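Ruvbridge Reuse Room — Minutes of the Regular Meeting
September 15, 2018

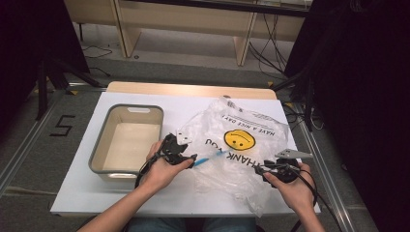
1. Opening

Mamta Tiwari chaired. Seven members were present and two sent word they could not come. The January minutes were read and approved with one correction: the shelf brackets were paid for by the group and were not a gift.

2. Money

The balance stands at $389. Since the last meeting we paid $50 for shelf liners and a replacement lock for the side cupboard. The electric bill has not arrived. It was agreed to hold off on other spending until it does.

3. Plastic bags

Most of the meeting went to this item. Members have been bringing in thin carryout bags from home, the "THANK YOU" and "HAVE A NICE DAY!" kind with the yellow smiley face, and they are filling up the cupboard. The last tally was 239 usable bags, not including the ones set aside as torn.

The following was agreed:

Bags are to be smoothed out on the table before they go in a bin. Crumpled bags take up too much room and hide receipts and crumbs.

A bag torn at the handle goes to the film recycling drop-off. It does not get taped. A bag with a small hole lower down can be kept for lining wastebaskets.

Printed bags and plain bags can go in together. Sorting them by printing was tried in the spring and took too long.

Bags that held meat or fish are not accepted, even if washed.

There was a question about whether to fold the bags into triangles or lay them flat. Three members like the triangles. The chair pointed out that people taking bags unfold them anyway to check the size. Flat it is, with a review at the next meeting.

4. Bins

The rectangular plastic bins with the gray rim and the slotted handle cutout will be used for bags from now on. They can be lifted with one hand at the cutout when they hold only bags, and they can be wiped clean. The cardboard boxes now in use will be broken down.

Each bin should be emptied and wiped before it is refilled. Last month a full bin was topped up several times and the bags at the bottom had gone sticky. Labels go on the short side. Mostico has offered us more bins of a similar size at no cost, but we would have to pick them up. Mamta will call and find out how many there are and whether they stack.

5. Tables

The light wood tables mark easily. Sorting is to be done on a white board laid over the top, and the board wiped down at the end of each session. Scissors and box cutters are not to be used on the bare table. One member asked for a second board so two people can sort at once. Approved, up to $50.

6. Where the bags go

Fourie will take clean bags for its Saturday produce stand and would like them in bundles. Pluloveo asked for 4000 bags by the end of the year. The members felt we could not promise that number. Mamta will write back and offer what we have after Fourie's share is set aside — probably a bin or two a month.

The school asked for bags for a craft project. Agreed, as long as an adult collects them.

7. Other business

The side cupboard sticks in damp weather. The hinge will be looked at before anyone sands the door.

The sign-in sheet has been missing its pen again. A pen on a string was suggested and agreed.

8. To do

Mamta — call Mostico, write to Pluloveo, buy second board.
All members — smooth bags before dropping them off, if possible.
Opening shift — break down the cardboard boxes and move the bags into the bins.

The meeting closed at 8:20. The next date will be posted on the door.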